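Jurari four-leg plastic chair: review after a summer and a fall

Posted November 11, 2022

I bought four of these in July for the back porch, where we eat most nights until it gets too cold. They were $29 each at Trikodholm, with the legs packed separately. The old set was from Brako and lasted a long time, but the seats had gone chalky and one had split down the back.

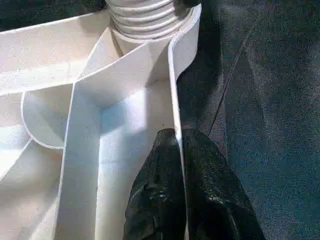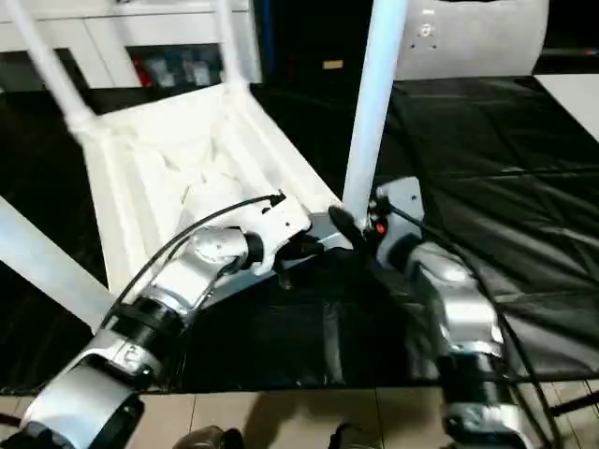 Molded white plastic on the underside.

Putting the first one together took me 35 minutes. The other three went faster once I knew how hard to push. The instructions are one sheet of drawings with no words, and the drawing for the back legs is too small to be much use. I ended up doing it by feel. No tools are needed, which I liked.

Comfort is fair. The seat is a little short for me, and I am six feet tall. I'm fine through dinner, but if we stay out talking I go in and get a cushion. My wife has no complaints. The back has a slight give to it that the Brako chairs never had.

On the porch boards they stay put. On grass they are not as good. The legs sink on the side you lean toward, and after rain I wouldn't bother. I put one on the gravel by the shed and it was steady enough for shelling beans.

Cleaning is easy on top. Dish soap and a sponge took off everything except a berry stain, which faded by itself in a couple of weeks. Underneath is another story - spiders like it down there, and a rag won't reach into the corners. I use the hose.

They don't stack. I missed that on the listing and it's my main complaint. Four of them take up a whole corner of the garage for the winter, unless you want to pull the legs off again, and I don't.

I also looked at the Bae chair, which does stack and has arms. It was $51 at the same store. For two chairs I would have paid it. For four I couldn't see it.

I'd buy the Jurari again at under $30. If you're short on storage, get something else.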